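Open afternoon at the Pisuver robotics club

I had been promising Amos Tran I would come and see what his students were up to, and in May I finally ran out of excuses and took the bus up to Pisuver (25 minutes, and a lovely ride if you get a window seat). Amos met me at the gate with coffee and talked the whole way up the stairs, bless him, so I arrived already knowing more about yellow fingers than I ever expected to!

The club is working on laundry this term. Folding sounds so simple until you try to explain it to a machine, and the students have been gathering examples by hand, at home, on their own beds and with their own clothes. Dinesh Shukla, who keeps the project log, went through a session with me and was very patient with my questions.
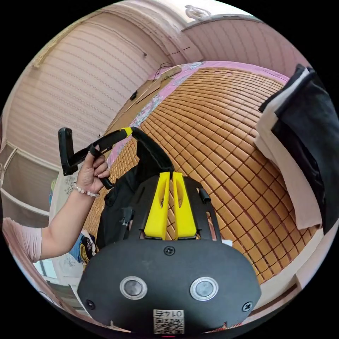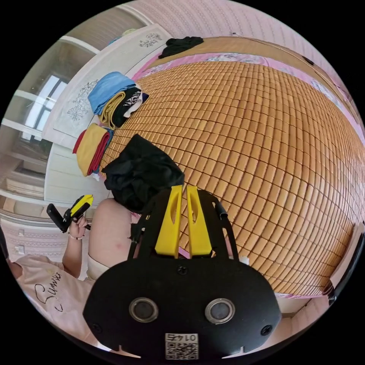

Hand-held grippers at a bed with a woven mat, with clothes to work on.

What I liked best was the arguing. Fotis Gkikas wants every shirt started from the same spot, and Dinesh thinks a bit of mess teaches more, and the five of us around the table went back and forth on it until the coffee was cold. I sided with the mess (you should see my closet). Afterward we had a go with a gripper and a dish towel, and I needed two tries just to pick up a corner.

Visitors are welcome again next month. Ask for Amos, and bring a T-shirt you don't mind lending.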